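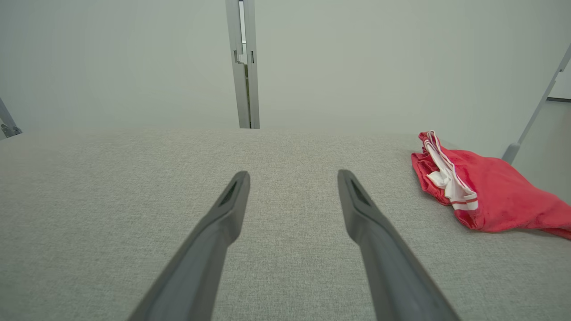

4. Covering the Work Surface

This section explains how to fit the Zikitz fabric cover to a Kolten folding table and prepare it for sorting and folding cloth items. Read section 3 first if the table has not been assembled. The cover fits the standard top only. If you have the narrow top, order cover 142 instead.

Before you start

You will need:
The fabric cover (part 269)
Eight edge clips (part 84)
A lint roller or soft brush
A clean, dry cloth

Check that all four leg locks are closed. Wipe the tabletop with the dry cloth and remove any grit, tape or old adhesive. Small lumps under the cover will show through and can wear a hole in the weave.

Caution: Keep fingers clear of the hinge when pressing down on the middle of the table.

4.1 Fitting the cover

1. Unfold the cover completely and shake it out away from the table.
2. Find the sewn label. It goes underneath, at the rear left corner.
3. Lay the cover over the top with the same overhang at the front and back.
4. Attach one clip at the center of the rear edge. Do not push it all the way on yet.
5. Smooth the fabric toward you with flat hands and attach a second clip at the center of the front edge.
6. Repeat for the left and right ends.
7. Attach the remaining four clips, one near each corner.
8. Go around the table and push every clip home until it clicks.

Note: The cover should lie flat without being stretched tight. If the threads of the weave run at an angle to the front edge, loosen the clips on one side and start again from step 4. Pulling on a corner will not straighten it.

A new cover may keep its packing creases for a day or two. Steam it lightly before fitting if you need it flat right away. Do not iron it on the table.

4.2 Placing the table

Stand the table with its rear edge facing the partition panels, if you are using them. Leave enough space to reach the rear clips. The panels must stand on their own feet. Do not lean them against the table or clip them to the cover.

4.3 Folding small cloths

The fabric cover has enough grip to hold a small cloth in place while you fold it.

1. Put the unfolded cloths at one side of the surface and leave the middle clear.
2. Draw one cloth to the middle and open it out fully.
3. Smooth it from the center to the edges.
4. Fold it in half, matching the corners nearest you first.
5. Fold in half again and press along the crease with the side of your hand.
6. Move the finished cloth to the opposite side before starting another.

Caution: Strong colors, red and navy in particular, can bleed onto the cover when damp. Dry these cloths completely before placing them on the surface.

4.4 Cleaning

Use the lint roller after each session. For marks, blot with cool water and a little mild soap, then let the cover air dry before using the table. The cover can be machine washed at a cool setting with the clips removed. Do not bleach or tumble dry.

For replacement clips, quote part 84 and the table model number printed under the top. Continue to section 5 for folding and storing the table.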